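8/2/21 – Por Songül Uysal
Archivado en: Relatos / Superpoderes

La facultad de Clullex consistía en detener una caída. Cualquier cuerpo de hasta 600 kilos, a menos de 237 metros, perdía la velocidad y quedaba suspendido 13 segundos. El expediente de Vornport la clasificaba como rescate de clase 4, con tarifa regulada y facturación a la aseguradora del rescatado.

Pawlak, inspector de la oficina municipal, revisó las actuaciones de julio. Todas correspondían a pólizas vigentes. En el barrio de Plotley, donde casi nadie tenía póliza, no constaba ninguna, aunque los andamios de Plotley eran los más viejos de la ciudad. Citó a Clullex para el trámite de audiencia.
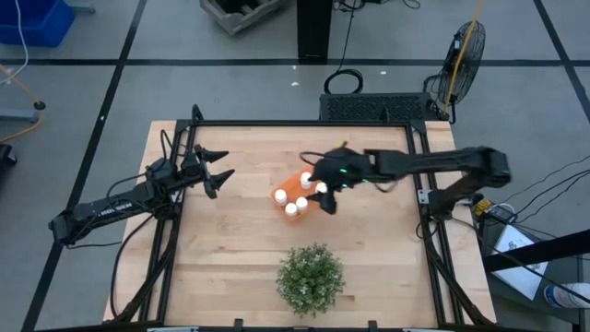 Clullex declaró sin abogado. Dijo que la central le enviaba las coordenadas y que él no elegía. Pawlak le pidió que explicara el umbral: en qué momento un cuerpo dejaba de apoyarse y empezaba a caer. Clullex señaló la mesa de madera clara. La pinza negra colgaba justo encima de la bandeja naranja, con una luz verde encendida en la muñeca. Mientras algo la sujete, dijo, para mí no existe. Tiene que soltarse.

Pawlak anotó la respuesta y preguntó si percibía también las caídas que la central no le comunicaba.

– Todas – dijo Clullex.

– ¿Las de Plotley?

– Plotley está a 237 metros de mi casa.

El inspector comprobó la distancia en el plano catastral. Era correcta. Abrió un segundo expediente, dejó en blanco la casilla de la aseguradora y escribió la dirección de Clullex en la de origen del servicio.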